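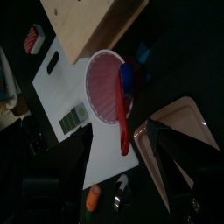 Toy kitchen table at the Salem site: cutting board, paper plate, play food and the pink tray, seen from the wrist camera.

Equipment Requests: Frequently Asked Questions
Lornar Manipulation Group, Murkanville and Salem
Last updated 26th June

Who can request equipment?
Anyone who runs a table. If you share a table, agree on one request and put both names on it. Two requests for the same station will be sent back.

Where does my request go?
To Hala Ghoneim for Salem and to Ayman Ashour for Murkanville. Gunnlaugur Frandsen signs anything that includes an arm.

What counts as equipment and what counts as props?
Equipment is anything with a serial number: arms, grippers, wrist cameras, power supplies, computers, mounts. Props are everything the robot handles, plus towels, trays, plates and boards. They come out of different budget lines, so please don't put them on the same form.

How much can I spend on props?
Each table has $546 a year. It doesn't roll over. You can spend it all at once or in pieces, and you don't need a signature for single purchases under $40. Keep the receipts.

Does it matter which toy food I buy?
Yes, more than people expect. Check the width of each piece against the opening of your gripper before you order. Flat utensils are hard to pick up from a flat surface, so buy a few with thicker handles as well. Wooden blocks are cheap and last for years. Paper plates bend and get replaced often - order them in bulk packs.

Can I bring in things from home?
Yes, if they are clean and you don't need them back. Glass and ceramic are not allowed on any table. Real food isn't either.

Should I ask for one arm or two?
Ask for what your task list needs this year. A second arm means a second mount, a second wrist camera, more cabling and a wider table. We have approved two-arm requests where the second arm was then used for one task out of 8. If that sounds like your plan, borrow time on a two-arm table first. Mostafa Kamel keeps the schedule.

Are wrist cameras included with the arm?
No. They are quoted separately, and so is the bracket. Make sure the quote lists the bracket by name. We have received cameras with no way to attach them, and the bracket took another 7 weeks.

What else gets left off quotes?
Spare gripper fingers, finger pads, cable clips, the emergency stop and shipping. Fingers wear at the tips and should be ordered in pairs. Put in for one spare pair per gripper per year.

Can I buy used?
Used computers and tables, yes. Used arms only if the seller can show the service record and the controller is included. Ollila, our regular supplier, will inspect a used arm for a fee. Put the fee in your request.

How long does everything take?
Props usually arrive within two weeks. Cameras and computers take a month or so. Arms are the slow part, and the wait changes through the year. Requests for arms that we receive after the first week of December go into the next budget.

Do I need to budget for the table itself?
Only for a new station. A dark, matte top is our standard. Glossy tops reflect the overhead lights and we no longer approve them. Include lights if the spot you have in mind is near a window.

What about power?
Count your outlets before you submit. A one-arm station needs four and a two-arm station needs more, depending on the computer. Electrical work is paid by the building, but it has to be on your form or it won't be scheduled.

My request was turned down. Can I resubmit?
Yes, at any time. The reply will say what was missing. Most often it is the task list or the floor plan.

Who do I contact about a late order?
Nouhaila Kamel tracks all open orders for both sites. Give her the order number and the date you submitted, and please wait until the delivery date has passed before writing.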